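当サイトではクッキーを使用しています。閲覧を続けると、クッキーの使用に同意したものとみなされます。

洗面台の前の月曜日
11月 文・エミリアーノ・エスキベル(Emiliano Esquivel)

指が閉じるとき、左だけほんの少し遅れる。そう言い出したのは私で、サンポートの事務所では誰も信じてくれなかった。ログを見ても差なんか出ていないし、フェルブルッヘンさんなんて「君の目が疲れてるんだよ」とコーヒーをすすりながら言うのだ。いやいや、疲れているのは認めるけど、目は別だって!

うちの会社はポルタンスといって、よその職場に置かれた機械の面倒を見て回っている。私の担当は洗面所のセル。洗面台の前にアームが一台いて、ボトルをつかんで、持ち上げて、戻す。それだけの仕事なのに、これが毎週どこかしら機嫌を損ねる。先週は手首のケーブル、その前は原点のずれ。で、今週が指である。

月曜の朝、七時前に入って、まず電源を落とした。グリッパーの銀色のリンクを片方ずつ、手でそっと動かしてみる。右はすうっと行く。左は途中で、こくっ、と小さく引っかかる。ほら! 誰もいない洗面所で声を出してしまった。タイルの部屋は響くから、けっこう恥ずかしい。

プロダレオの整備手順書だと、支点のボルトは開閉800回ごとに点検、1,000回で軸にグリスを入れ直すことになっている。前任者の記録をめくったら、最後の点検から数えてとっくに過ぎていた。まあ、責める気にはなれない。私だって歯医者の予約を二回飛ばしている。

左の内側の支点を外すと、古いグリスが黒っぽく固まって、そこに細かい繊維がからんでいた。ブラシの毛かな、と思ったけれど、光に透かすとどうも布っぽい。拭いて、洗って、新しいグリスを米粒くらい。締めるときは欲張らないこと。昔、私は力任せに締めて軸を一本だめにして、フェルブルッヘンさんに40分間しゃべられた。怒鳴られたんじゃなくて、しゃべられたのだ。あれは長かった……。

組み直して、電源を入れて、原点を取る。次は指の開き幅だ。手順書の初期値は52ミリなんだけど、ブラシつきのボトルは頭が広がっているから、私はいつも胴の低いところを狙わせる。首をつかむと傾くし、毛を挟むとあとが面倒くさい。靴用クリーナーのボトルを洗面台に立てて、アームをゆっくり寄せていく。もうちょい右。行きすぎ。戻って。気がつくと機械に敬語を使っていた。「はい、そこでお願いします」って。

指先がボトルの両側に来たところで止めた。左右のすき間をしゃがんでのぞいて、立って、またしゃがんだ。膝が鳴った。機械より先に私のほうにグリスが要る。

廊下で足音がして、フェルブルッヘンさんが紙コップを二つ持って入ってきた。ひとつを私にくれて、外したグリスのついた布をじっと見て、それから黙ってアームのほうへ顎をしゃくった。閉じてみろ、ということらしい。私はコーヒーを床に置いて、ボタンに指をのせた。
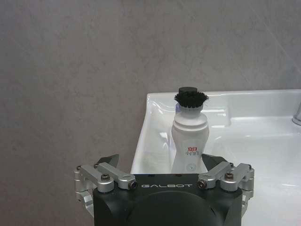 閉じる前の指先と、ブラシつきの白いボトル。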